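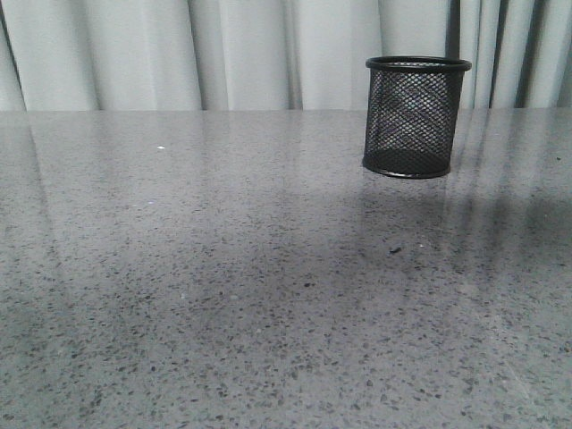 The mesh pen holder, and a lot of gray speckled table.

I have never trusted desk organizers. You buy one because the desk is a mess, and a week later the desk is a mess with an organizer on it. So when I decided in October to clear off my work table and find out what I needed on it, I figured the pen holder would be the first thing in the donation box.

You know the kind. Black wire mesh, thick shiny rim, a bit wider than it is tall. Every office in the country has one. Mine came as part of a Bralter desk set, along with a letter tray and a paper clip dish, and the box promised a "calmer workday." I'd like to meet the person who got calmer from a paper clip dish.

The tray went first. All it ever did was hold mail I should have opened. The dish went next, and I put the clips in an envelope, where they have caused no trouble.

Then the pens. I sat down on a Wednesday night and scribbled with every one of them on the back of a phone bill. I kept 3. The rest were dead, or scratchy, or from a bank I left years ago. Why do we put a dead pen back in the cup? I do it too, and I have no defense.

My main complaint about mesh is the dust. It gets into all those little diamonds and a cloth just pushes it around. The tips I found online said to use a special brush (sold by the people giving the tips, naturally). An old toothbrush and dish soap did fine.

The speckled tabletop is another story. It hides crumbs so well that I wiped it down, felt proud, then ran my hand across it and had to wipe it again. People call that low maintenance. I call it not being able to see the dirt – which I admit has its good days.

So the pen holder stays for now. I'm not convinced. If it fills up with junk again by spring, it can go join the tray.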